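Wood table care, the quick version

Updated 4th February

Wrote most of this in January with a sick kid on the couch so excuse the order. Tips are from me, from readers, and a few from Panya Limsakul who refinished furniture for years before moving to Leltesgate. Skip to what you need.

Know your finish first

Do this before anything else. Dab of rubbing alcohol on a cotton swab, underside of the table, somewhere you'll never look. Gets sticky after a minute? Shellac. Softens only a little or not at all? Probably lacquer, varnish or poly. Drop of water that soaks in and darkens the wood – oil or wax, or nothing left on there at all.

Write the answer on masking tape and stick it under the top. I did three tables this way and still had to retest one becuase I used a marker that faded.

Everyday wipe

Damp cloth, not wet. Wring it out, then wring it again. With the grain. Dry cloth right behind it.

Dish soap is fine on poly, one drop in a bowl of warm water. On wax or oil go easy, soap strips it over time. No spray cleaner straight on the wood. Spray the cloth.

Crumbs first, always. Dragging toast crumbs around under a cloth is how my first table got that gray haze in front of the toaster.

Sticky spots

Jelly, syrup, whatever the kids leave. Lay a warm damp cloth on it for a minute or two and go do something else. Comes up with a plastic card, old gift card is perfect. Hold it low and flat.

Sticker residue – peanut butter works, so does plain cooking oil. Leave it ten minutes, wipe, then a drop of soap to get the grease off. Skip the oil on bare wood, it'll leave its own mark.

Candle wax: ice in a sandwich bag, wait till it's brittle, lift with the card. Don't iron it. Somebody will tell you to iron it.

White rings

Milky ring = moisture in the finish. Usually fixable.

1. Leave it alone overnight. Some of them go away by themselves.
2. Still there, hair dryer on low, keep it moving, a hand's width off the surface. Stop if the top feels hot.
3. Still there, a little plain mayo or petroleum jelly, leave it a few hours, wipe off.
4. Last try, white toothpaste (not gel) on a soft cloth, light circles, no more than a few seconds at a time. It's an abrasive so it will dull a glossy top.

Dark or black rings are different. That's water all the way in the wood, often with iron from a can or a pot. You're looking at sanding, or oxalic acid, and for the acid read the label twice and wear gloves and goggles. Panya won't do it indoors at all.

Scratches

Fine ones, rub with a walnut half. Sounds silly, works on medium browns. Let it sit then buff.

Deeper, get the wax filler sticks. Mine are Bikby, came in a pack of 8 and I only ever use two of the colors. Go a shade darker than you think. A light fill in a dark table jumps out at you, the other way round it just looks like grain.

Dents where the wood fibers are crushed but not torn: damp cloth, tip of a warm iron, couple seconds, check, repeat. Bare or oiled wood only. On poly the steam has nowhere to go and you'll cloud it.

Oiling

Twice a year for an oiled top, more if the heat runs a lot. Thin coat. Thinner than that. Wait fifteen minutes, wipe ALL of it off. What's left on top turns into a gummy film that catches dust for weeks.

I use the Nukari table oil, one can has lasted me up to 7 coats on a six-seater. Any food-safe oil made for wood will do. Not olive oil, goes rancid and you'll smell it at breakfast.

IMPORTANT: oily rags can catch fire on their own. Lay them flat outside to dry, or soak in water and seal in a metal can. Never balled up in the trash. Kumaresan Chowdary wrote in to say I'd left this out of the last version and he's right.

Sponges, pads, cloths

Cellulose sponge – good for lifting spills, rinse out, squeeze hard. Never leave a wet one sitting on wood.

Green scrubby side – keep it off any finish, even lightly.

Melamine "eraser" sponge – very fine sandpaper basically. Takes crayon off poly, takes the shine too. Test underneath.

Microfiber – best all-rounder. Wash without fabric softener or it stops picking anything up.

Old T-shirts – best for oil and wax. Cut the seams off, they scratch.

Long tops need doing in sections. Start at the far side and come toward you so your sleeves aren't in the damp part. Watches and bracelets off.
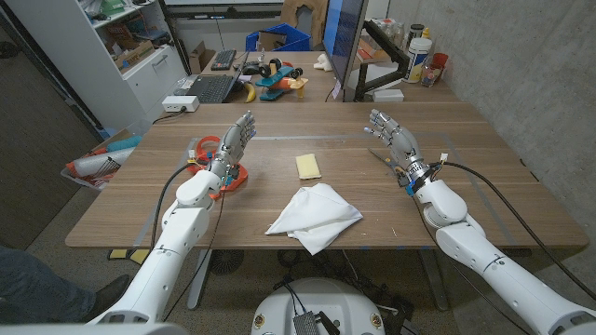
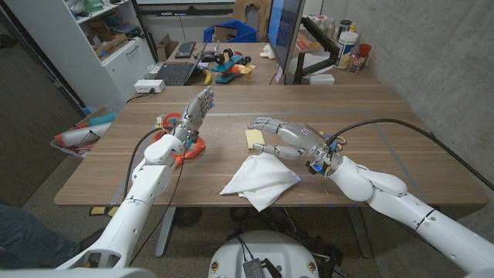 Woodgrain tabletops, with a small pale-yellow sponge on the wood in the second photo.

Feet, pads and wobble

Felt pads under everything that moves. Vases, lamps, the fruit bowl. Stick-on felt gets gritty so swap it when it looks flat and shiny.

Wobble is usually the floor. Turn the table a quarter turn before you start shimming. If it follows the table, check the bolts where the legs meet the apron. Quarter turn each, go around twice. Stripped hole: pack it with toothpicks and wood glue, let dry overnight, snap off flush, put the screw back.

Glue gone in an old joint – scrape out the old stuff first, new glue won't stick to it. Clamp with scraps of wood between clamp and leg.

Sun and heat

Move the runner and centerpiece now and then or you'll get a dark stripe where the sun didn't reach. Leaves too, if yours pulls out. Store them flat, in the same room if you can fit them. Ours spent a winter in the garage and bowed so bad they wouldn't slot in.

Trivets under anything off the stove. Pizza boxes count, they hold a lot of heat and steam and that's how half the white rings in my inbox happened.

Reader question from Agbayani: can you wax over poly? You can, it just doesnt do much besides shine, and you have to get it all off with mineral spirits before recoating. I wouldn't bother.

Next up is cutting boards, when I get to it.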